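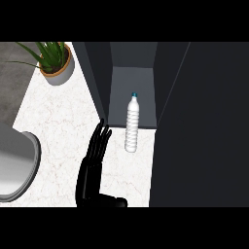
Figure 1. Simulated counter environment: hand at the marble counter, bottle lying beside the fingertips.

Progress report to the Citport fund
Household handling project, second reporting period
August 7, 2020

1. Status

The project asks whether a general-purpose hand can take over small clearing chores in an ordinary home: picking up a bottle, moving a cup to the sink, wiping a surface. Work in this period was limited to the first chore and was done in simulation. The hardware trial at the Zomville test apartment has been moved to the next period.

2. Work completed

The counter environment was rebuilt in June. The earlier version had a bare flat table, and results from it did not carry over to anything resembling a kitchen or bathroom. The current version has a sink basin set into the counter, a potted plant, and a dark alcove at the back. A plastic bottle with a ribbed body and a teal-blue cap is the target object in Figure 1.

Bottles lying on their side were made the main test condition. An upright bottle can be grasped from most directions. A bottle on its side can roll, and the fingers have to get around it close to the counter surface. The alcove adds a second constraint by limiting the approach from behind and from the sides.

The Paulík grasp planner replaced the scripted motions used in the first period. Contact settings for the fingertips were retuned after the change.

3. Results

The planner was trained on 3,000 simulated attempts and then evaluated on 412 attempts with new starting positions. The bottle was lifted and held in 179 of these. Most failures fell into two groups: the bottle rolled at first contact, or the thumb closed too late and the bottle slipped out. Contact between the forearm and the side panel ended a smaller share of attempts.

This is not adequate for unattended use. A person clearing a counter would not tolerate a machine that drops the bottle more often than it lifts it.

4. Open issues

Bottle weight is fixed in the simulation. Partly filled bottles shift as they are moved, and the model does not cover this. Bottle walls are treated as rigid, so squeezing is also not represented. Both affect how far the lift rate can be trusted.

5. Next period

Add variable fill levels. Repeat the evaluation with the plant moved closer to the target. Begin hardware trials with the Dallus arm, limited to 3 bottle types. No change to the budget is requested.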